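Beschaffung und Budget in der Automatisierung
Skript zu Block 4: Handgeführte Greifer, Planung einer Erstausstattung
Stand 23. Juni 2019, Y. Nakamura

Vorab: Folien vom letzten Mal nicht mehr gültig, die Preise von Februar sind überholt. Bitte nur noch mit den Zahlen hier rechnen.

Ausgangslage
Projekt Plullby. Ziel: Griffdaten für textile Aufgaben sammeln, später Übertragung auf einen Roboterarm. Arm ist NICHT Teil dieser Beschaffung, kommt in Block 6. Heute nur die handgeführten Geräte, Zubehör, Ersatzteile, Arbeitszeit.

Erster Denkfehler in fast allen Abgaben vom Vorjahr: Gerätepreis = Projektpreis. Stimmt nie. Gerät ist ein Posten unter vielen, Verschleiß und Zeit kommen dazu und stehen auf keinem Angebot.

Bedarf klären, vor dem ersten Angebot
– Welche Gegenstände? Harte Teile, Textil, beides?
– Eine Hand oder zwei? Beidhändig heißt zwei Geräte pro Person, also auch doppelter Satz Backen.
– Wo wird gearbeitet: Labor oder bewohnte Räume? Transportkoffer ja/nein, Licht, Versicherung.
– Wer bedient? Einweisung einplanen, auch bei einfachen Geräten.
– Speicher und Auswertung: eigener Posten, bitte nicht unter "Sonstiges" verstecken.

Textil ist der teure Fall. Stoff gibt nach, rutscht, legt sich über die Backe und verdeckt den Griffpunkt. Mehr Fehlversuche einplanen, mehr Zeit pro Aufnahme. Wer mit Zeiten für Schachteln und Becher kalkuliert, liegt daneben. 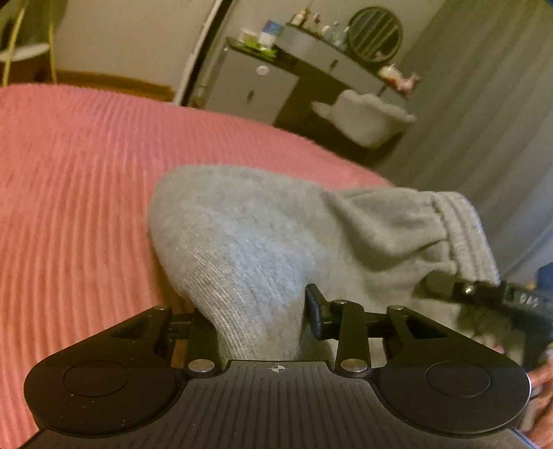
Abb. 1: Arbeit mit zwei Greifern an einem grauen Fleeceteil auf dem Bett. Links im Spalt verdeckt der Stoff den Bereich der Gegenbacke.

Für die Planung an der Abbildung wichtig: Backe und Gelenke. Die Backe hat eine schräge Fläche, die Bolzen und Schrauben sitzen offen. Also im Angebot nachfragen, ob Backen einzeln lieferbar sind und ob man an die Verschraubung mit normalem Werkzeug rankommt. Spezialschlüssel = eigener Posten, wird gern vergessen.

Angebote im Vergleich
Morard: Gerätesatz für beidhändiges Arbeiten, 2 Stück mit Zubehör, zusammen 2.337 Euro netto. Ersatzbacken 57 Euro der Satz. Koffer nicht dabei.
Bretonano: Gerät einzeln günstiger, aber Backen nur im Paket mit Wartungsvertrag. Vertrag 540 Euro netto im Jahr. Mindestlaufzeit im Angebot nicht genannt – nachfragen, schriftlich.
Viklund: nur Miete. Interessant für Vorversuche, für eine lange Sammelphase eher nicht. Haftung bei Schäden genau lesen, Abnutzung der Backen gilt dort als Schaden!

Achtung: die drei Angebote sind so nicht vergleichbar. Erst auf gleiche Laufzeit und gleichen Lieferumfang bringen, dann in die Tabelle. Netto und brutto nicht mischen (kam letztes Jahr in mehreren Gruppen vor).

Gliederung des Budgets
A) Einmalig: Geräte, Koffer, Werkzeug, Einweisung
B) Laufend: Backen, Kleinteile, Wartung, Speicher
C) Personal: Bedienung, Auf- und Abbau, Sichtung der Aufnahmen
D) Reserve: wird getrennt ausgewiesen und begründet

Zu C: Sichtung wird massiv unterschätzt. Jede Aufnahme muss einmal angeschaut werden, unbrauchbare raus. Bei Textil ist der Ausschuss höher, siehe oben. Wer hier nichts ansetzt, bekommt die Abgabe zurück.

Zu B: Backen als Verbrauchsmaterial führen, nicht als Investition. Wechselintervall vom Hersteller geben lassen, sonst eigene Annahme treffen und die Anahme im Text nennen. Eine begründete Schätzung ist ok, eine leere Zelle nicht.

Zeitplan
Rückwärts planen, vom ersten Aufnahmetag aus. Lieferzeit, Eingangsprüfung, Probelauf, dann erst Start. Der Probelauf gehört an den späteren Einsatzort – Platz am Bett oder an einer Kommode ist was anderes als am Labortisch. Gerade bei zwei Geräten kommt man sich schnell in die Quere.
Rechnungsstellung mit Haushaltsjahr abgleichen. Bestellung im alten Jahr und Lieferung im neuen gibt Ärger mit der Verwaltung, vorher klären wie das bei euch verbucht wird.

Aufgabe bis zum nächsten Block
1. Morard und Bretonano auf gleiche Laufzeit umrechnen, Annahmen dazuschreiben.
2. Ab welcher Menge Ersatzbacken kippt der Vergleich? Rechenweg zeigen. Fehlende Preise als Variable stehen lassen, nicht raten.
3. Liste mit Rückfragen an alle drei Anbieter, höchstens eine Seite.
4. Budgetblatt A bis D für Plullby ausfüllen, Reserve begründen.

Abgabe wie immer als PDF plus Tabelle, Gruppenname in den Dateinamen. Formeln in der Tabelle bitte drinlassen, keine eingefügten Werte. Fragen zur Miete bei Viklund sammel ich und beantworte sie am Anfang vom nächsten Block.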